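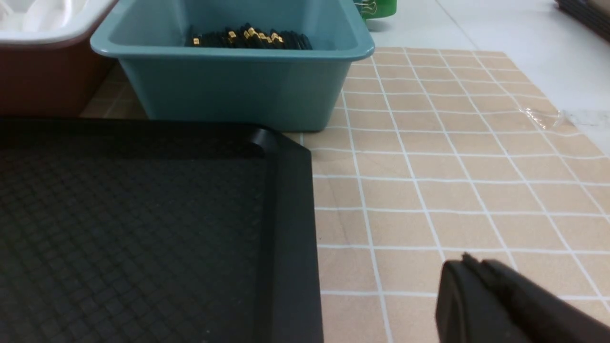 Publish the failure reports. All of them. I've been saying this since March and I'll keep saying it until somebody at Plotden gets sick of me.

Quick recap if you weren't following. Plotden put up a small satellite called Hung, out of the pad at Stistby. Weather sensor, a radio, not much else. Worked fine for 86 days and then went quiet. Ground stations kept calling it, got nothing back. Plotden put out two paragraphs saying the mission had "met most of its goals" and thanked everybody. A month later word got out that there's an internal report, 36 pages, and no, we can't read it.

Why not? It's a dead satellite the size of a loaf of bread. There's no crown jewel in there. If the battery went, say the battery went. If a software update locked it up, say that, because I promise you there's a college team right now about to load something very similar on their own bird and they would love to know.

I spent a lot of years around people who fly things and the good ones all had the same habit. Something broke, they wrote it down, and they passed it around while it still stung. The big government programs got forced into this the hard way, with hearings and boards and all the rest. Small outfits never were. So you get a whole corner of the business where each team learns the same lesson with it's own money. Bad antenna release. Bad solder. Clock rollover. Over and over.

And it isn't just their own money! Hung got a chunk of its funding from the county science fund in Burkedville. Public money. Bake sale money, some of it, I was at the bake sale. Seems to me that buys you a look at 36 pages.

I put most of this in the newsletter last time and got more mail than I have in a while. 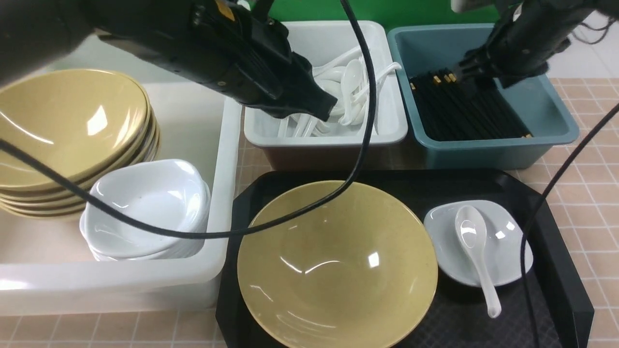 Chun-yin Mak wrote that I'm being unfair, that a small company publishing its mistakes is handing a sales pitch to every competitor, and that customers don't read a failure report the way engineers do. They see the word failure and they're gone. Also that half of what's in a report like that is guesswork, you can't go up and open the thing, and guesses look bad in print.

Okay. Fair on the guesswork. I'd still take a labeled guess over silence. Write "we think" in front of it, we're all grownups.

On the customers I don't buy it. I've watched people pick a launch ride, pick a radio vendor, pick a place to test. They ask around. They call a friend who flew last year. So the story's getting out anyhow, just the garbled version, at second hand, with the worst guess stuck on as fact. I've heard four different causes for Hung so far, one of them involving a squirrel at the ground station. Wouldn't Plotden like their own version out there instead?

Upendo Rotich has the best idea I've heard on this. Give teams 90 days after loss of contact, then the report goes up on a shared page, with anything export controlled or truly secret blacked out. No report, no place in the next round of shared launches. Simple. Doesn't need a new law, just needs the people who book the rides to put one line in the agreement. I'd go further and have the funders hold back the last payment too, but I'd settle for the one line.
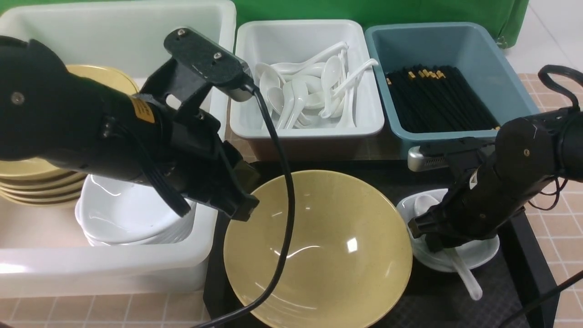

A yellow bowl on a black mat.

What I don't want is a database. We always end up wanting a database. Then there's a grant to design the database and a workshop about the grant and three years on it has five entries and a login page that dosen't work. A plain web page with a list of files on it. Oldest at the bottom.

For the ones who'll say nobody would read it, this newsletter goes to 3,000 people and it's mostly me complaining about launch windows. They'd read it.

If you gave to the Burkedville fund, write them. Short note, ask for the Hung report by name, say you're a donor. I sent mine at 6 this morning. Will post what comes back, if anything comes back.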